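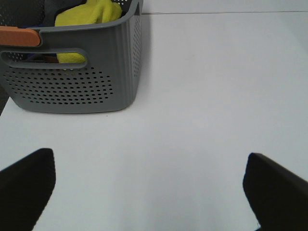
Getting the linen closet back under control

By Pauline Tapley
04/08/2019
223 shares | 3 comments

I put this job off all winter. Our linen closet is one of those tall skinny ones at the end of the hall, and by March I was opening the door with one hand and holding the stacks back with the other. So one rainy afternoon I hauled everything out, dumped it on the bed and started over. It took me until supper (with a coffee break, okay, two coffee breaks) and I've been so pleased with it that I keep opening the door just to look!

First thing, sort by who uses it and where. I used to sort by size, all the bath towels together, all the hand towels together, and it never lasted a week. Now each bathroom has a shelf and the kitchen has a shelf, and anybody in the house can put laundry away without asking me.

Small stuff goes in baskets. Washcloths, pillowcases, the spare shower curtain rings, all of that. I like plastic better than wicker for this, as wicker snags terry cloth something awful and you can't wipe it out. Get the kind with a handle opening under the rim so you can hook your fingers in and slide it off a high shelf. Measure your shelf depth before you shop. I didn't, and I now own two very nice baskets that live in the garage.

If a basket gets grubby, a squirt of dish soap and warm water does it. For the sticky stuff left behind by price labels I use a dab of cooking oil on a paper towel, leave it ten minutes, then wash. My neighbor Karabo Khumalo swears by Brillow paste for this and she may be right, but I found it dulled the shiny ones, so try it on the bottom first.

Now folding. I fold towels in half the long way, then in half again, then in thirds, and put them on the shelf with the round fold facing out. You can grab one without pulling down its neighbors, and the ragged edges are all hidden at the back. For hand towels skip one of the halves. Do it on a table and not on your knee, you get a much flatter fold and it's quicker too. 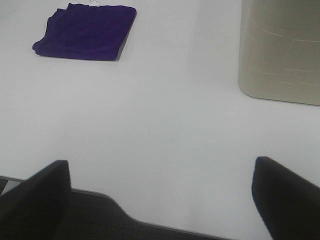
Page last changed by the author: added the bit about vinegar and fixed my spelling

A few people asked about dark towels, the purples and navies especially. Wash them by themselves the first three or four times, in cold, and turn down the detergent. I mean really turn it down, half of what the cap says. Most stiff, scratchy towels I've met just had old soap in them. Half a cup of white vinegar in the rinse once a month will help with that (never in the same load as bleach, please). Skip the fabric softener altogether, it coats the loops and then they won't soak anything up.

Shake each towel hard before it goes in the dryer. Two good snaps. It stands the loops back up and you get a plusher towel for no money at all.

Shelf liner: I tried the Clitine roll, which is grippy but curls at the front edge, and then the McKinnon one, which is thinner and lies flat. I'd buy the McKinnon again. Cut it a hair short of the shelf so the edge doesn't lift when you slide things in and out.

For smell, a bar of plain soap still in its paper wrapper, tucked at the back of each shelf. My mother did that and so do I. When the bar stops smelling of much, it goes to the bathroom and a new one takes its place.

And old towels! Keep a few for the dog and for floods, cut the rest into squares for dusting, and take what's left to an animal shelter if yours accepts them. Call first, ours was full up. I had eleven in the pile and four of them went straight under the sink.

Next time I'm tackling the drawer under the oven, where the muffin tins live with every lid I've ever lost the pot for.

558 views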